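A Coffee Machine, Two Arms and a Shared Workshop

By the time the big doors at Flirngate close for the evening, most of the benches are dark and the table saws are covered. The light stays on in the back corner, where the Mustska build lives. It's a two-armed robot put together by members of the workshop, and this spring it has one job to learn: making a small cup of coffee.

I went in expecting to stay an hour and left after the last bus. It's that kind of project! You sit down to watch a wrist joint being re-greased and suddenly you're arguing about lids.

The robot started as a single arm on a rolling cart. The second came in March, along with a lot of secondhand cable and a stack of bearings in sizes that almost matched. The shoulder brackets are on version 9. Version 8 is holding a door open. So far the parts bill is just under $2000, split between 5 members, and the biggest line on it is motors.

What I love is how much of the work happens before a motor moves. The group builds every task in simulation first, on an old desktop next to the drill press. A hinge gets its limits, a cup gets its weight, and then the software arms are let loose on them, over and over, while somebody solders ten feet away. If a finger goes straight through the tabletop, the contact settings get another look and the run starts again. A run takes 26 seconds, which is long enough to fill a kettle and short enough that you never quite sit down.

Coffee sounds easy until you write it out. The lid has to be up before a pod can go in. The lid has to come down again without the whole machine sliding backward. The cup has to be under the spout, and a light cup will tip if a finger so much as brushes the rim. In the notebook the whole thing runs to two pages, with arrows, and one page of that is the lid.

The current practice setup keeps things simple, with the pod machine and its cup sharing a big white table and plenty of clear space for the arms to come in from the far side.

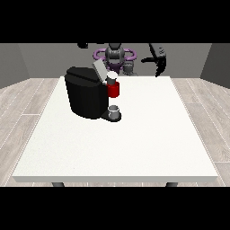
Radonjić, who has been coming to Friday sessions since the winter, told me the cup was never going to be the hard part, and that closing a lid gently takes more tuning than all the reaching put together. The real arms sag a little once they warm up, and the simulated ones don't, so the group now adds a small random droop to every run.

The next job is the hand. The fingertips are being recast in softer rubber, using a mold borrowed from Brovell, the model shop across the yard. The first set came out full of bubbles - the second is still curing on a shelf above the sink, under a note asking people to please stop poking it.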